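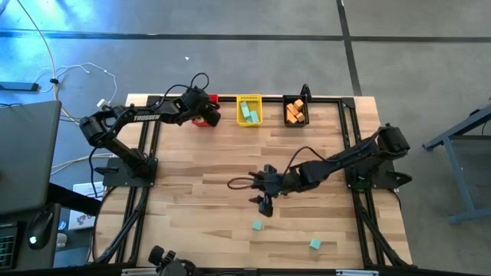

Ticket: Right gripper slow to let go of small blocks
Opened by: Marilou Sebastian
Assigned to: Shaohua Jin
Opened: 2 February 2022
Status: Waiting for parts

Marilou Sebastian wrote:

Hello Shaohua, and sorry to land another one on you so soon after the January business with the cables! We are comparing the Mishra finger pads with the older Bonlow ones on the two-arm table, using the usual sorting job: orange blocks to the black bin, teal to the yellow, green to the red. The left arm has been as good as gold. The right arm picks up perfectly well, but when it opens over the bin the small cubes tend to hang on to one finger for a moment and then drop wherever they please, sometimes on the rim.

Over 100 picks on each side, the left placed all of its blocks cleanly and the right managed 83. I have swapped the pads between the arms and the fault stayed on the right, so I don't think we can blame Mishra for it, much as I was ready to. I have also wiped the fingers down with a dry cloth and restarted the controller, with no change at all.

Shaohua Jin replied:

Hello Marilou, no need to be sorry, and thank you for swapping the pads before writing, it saves us a good deal of back and forth. Could you try a few things for me, in this order?

Park both arms with nothing in the grippers and run the open and close test from the Drirkness panel. Listen for the right one stopping short. Then have a look at the cable loop by the right wrist and see if it pulls when the wrist turns towards the black bin. Last of all, put the opening speed back to the default. I have a feeling somebody at Pludville turned it down when they were trying the soft blocks, and it may never have been put back. 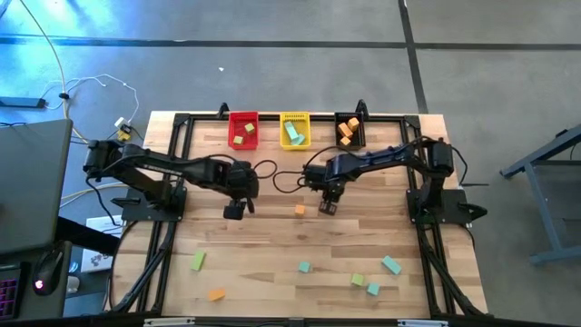
If the speed is already at the default, leave it there and send me the log from the open and close test. Please do the long blocks as well as the cubes. A long block gives the pads more to hold, so if those release properly and the cubes don't, I'd start to look at how the fingers line up at the tips.

Marilou Sebastian wrote:

Right, all done, and it took most of the afternoon with a very late lunch in the middle. The speed had indeed been turned down, so well spotted! Putting it back helped, though it hasn't cured it. The cable is fine, I turned the wrist as far as it goes and there was plenty of slack. Long blocks come away every time. On the cubes I still had 7 bad drops in the next 100, all from the right arm, and in the test log its opening comes up 2 mm short of the left.

I then moved on to the taller foam blocks, as you'll want those for the comparison anyway.

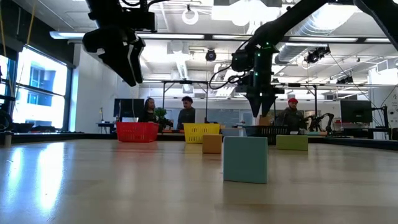 Teal foam block stood on end, both arms above the table.

Shaohua Jin replied:

That 2 mm is our culprit, I'm fairly sure. I have asked Bonlow for a new finger carriage for the right gripper. Until it comes, please keep the cubes on the left arm and mark today's right-hand results as not for comparison. The long blocks can stay in. I'll leave this open and fit the carriage myself when it arrives.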